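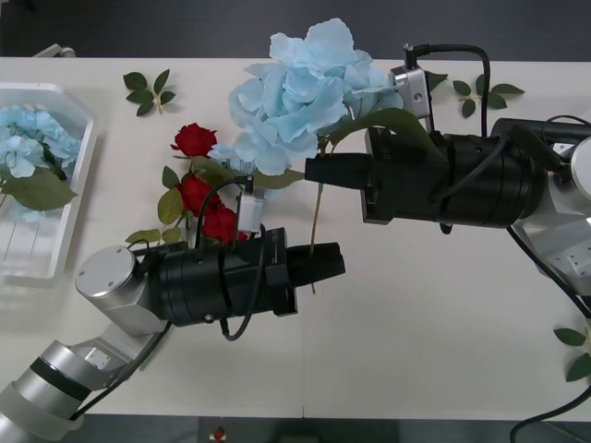 **Ticket 54 - stems slipping in Kollell display vase**
Raised by: Kamonchanok Jitpraphai, Otley
Status: open

Taller stems lean out of the vase within an hour of arranging. Foam block replaced in June, no change. The large pale blue hydrangea is the worst case: the bloom is broad and ruffled, and the thin green stems give it nothing to brace against. White tabletop checked with a level, no fault found.

**Update, 9:40 - L. Figueroa**
Cut a spare stem to 100 mm and seated it to the base of the foam. Held until noon. Suspect the others are too shallow - will recut and retest. Denser foam on order from Kiven.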